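Home Topics Places People A–Z Index Random Article Contribute

Phone case

From the Mowat Companion to Everyday Things
Last revised May 10, 2025

Shared 77 times 2 comments

A phone case is a removable cover fitted to a mobile phone to protect it from knocks, scratches and grime, and very often to make it look more like its owner and less like everyone else's. It is one of those small household goods that most people buy in a hurry, on the way home from the shop where they bought the phone, and then handle more often in a day than their keys, their wallet and their favourite mug put together. The word "cover" is used in the same sense by a good many older speakers, while "skin" usually means something thinner that sticks straight onto the phone, and "sleeve" means a pocket that the phone has to be taken out of before it can be used.

Origins

The earliest cases were made for phones that scarcely needed them. The big car phones and bag phones of the 1980s came with a carrying bag as a matter of course, and the handsets that followed were stout enough to survive a tumble down the back steps. Leather belt pouches, with a flap and a press stud, were the usual thing for tradespeople and travelling salesmen, and plenty of families still have one in a drawer somewhere with a dead battery inside it.

In the later 1990s came the swappable faceplate, a snap-on front (and sometimes back) that changed the colour of the phone and did very little else. It was sold from market stalls and shopping centre kiosks, and it taught a whole generation of teenagers that a phone could be dressed to suit its owner. When touchscreen phones took over, with their broad glass fronts and in many models a glass back as well, the two ideas of protection and decoration came together in the case as it is known today.

Types

The plain back cover, sometimes called a shell, wraps around the back and sides and leaves the screen open. It may be hard or soft, and it is by a long way the sort most often seen. A bumper is a band that goes around the edge only. It appeals to people who like the look of their phone and would rather not hide it, though it offers little comfort if the phone lands flat on gravel.

The folio or wallet case opens like a book and generally has slots for a couple of cards. Fans of the folio tend to be fans for life. Its critics point out, quite fairly, that losing the phone now means losing the bank card along with it, and that the front flap has to be put somewhere during a call and never seems to like where it is put.

Rugged cases have two or more layers, a hard outer body over a soft inner one, and often carry little rubber flaps over the ports. They are popular on farms, on building sites and with parents of small children. They also make a slim phone into a rather chunky one, and getting it in and out of a jeans pocket becomes a bit of a project.

Materials

Silicone is soft, grippy and pleasant to hold, and it soaks up small bumps nicely. It also gathers lint with real enthusiasm, and it can stretch at the corners after long use. Thermoplastic polyurethane, nearly always shortened to TPU, is a flexible plastic that is somewhat firmer than silicone and slides in and out of a pocket more easily. Polycarbonate is hard and light and takes printed patterns well, though a thin polycarbonate shell may crack if it is bent too far while being put on or taken off.

Leather, both real and imitation, has never gone away. Real leather darkens and softens with handling, which its owners count as a virtue. Cork, bamboo, felt and various plant-based plastics have all had their admirers, and a keen home sewer can run up a very respectable sleeve from an old woollen jumper in an afternoon.

Clear cases deserve a word of their own. Many are made of TPU, and they are known for turning yellow with age. Sunlight and warmth speed the change along, and no amount of scrubbing brings the original clearness back, because the colour is in the plastic itself. Some makers add a faint blue tint to disguise the early stages.

Design and fit

A case is made for one model, or for a small family of models that share the same measurements. Two phones that look like twins on the shop counter may have their buttons a few millimetres apart, or a camera bump of a different shape, and a case for one will be a nuisance on the other. It is always worth checking the full model name in the phone's settings before buying.

Most cases have a slightly raised lip around the screen and another around the camera, so that the glass doesn't touch the table when the phone is set down. The corners are often thickened too, as a falling phone very commonly lands on one. Openings are left for the charging port and speakers, and the buttons are either left open or covered with a moulded pad that passes the press along.

Wireless charging works through most ordinary cases, provided they aren't too thick and have no metal plate in the back. Cases with a built-in ring of magnets hold the phone squarely on a magnetic charger, and are also handy for car mounts and clip-on stands.

Collecting

There is a modest but cheerful hobby of collecting old cases and faceplates. Annapurna Mudaliar, whose collection at Althorpe runs to 708 pieces, began with the faceplates from her own first phone and has written fondly about the novelty designs of the period — fruit, football colours, fake fur and a surprising amount of leopard print. Her catalogue sorts them by phone model first and colour second, an arrangement she admits she has regretted ever since, as visitors always ask to see "the orange ones" or "the sparkly ones" and she has to go through every box. Part of the collection was shown at the Hukwood library one July, alongside belt pouches lent by local families.

Collectors generally store soft plastics apart from hard ones. Some flexible plastics give off oils as they age and will leave a tacky mark on whatever they are resting against, and a favourite piece can be spoiled that way without anybody having touched it.

Care and disposal

A silicone or TPU case can be washed in lukewarm water with a drop of dish soap, rinsed, and left to dry fully before it goes back on. Grit likes to settle between the case and the phone, where it will quietly scratch away at the finish, so the inside wants cleaning as much as the outside. Leather should be wiped with a barely damp cloth and kept well away from the radiator.

Worn-out cases are awkward to recycle. Many mix two plastics that can't easily be pulled apart, and most household recycling programs won't take them. A case in good order is better passed along to someone with the same model — op shops and school fairs are usually glad of them.

See also: Belt pouch; Screen protector; Faceplate; Stosunow clasp

We use cookies to remember your reading preferences. Accept Manage settings

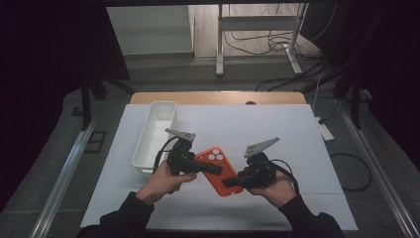

Should a phone case come off while the phone is charging?

Most phones charge perfectly well with the case on, but if the phone feels quite hot to the touch, taking the case off will help it cool down.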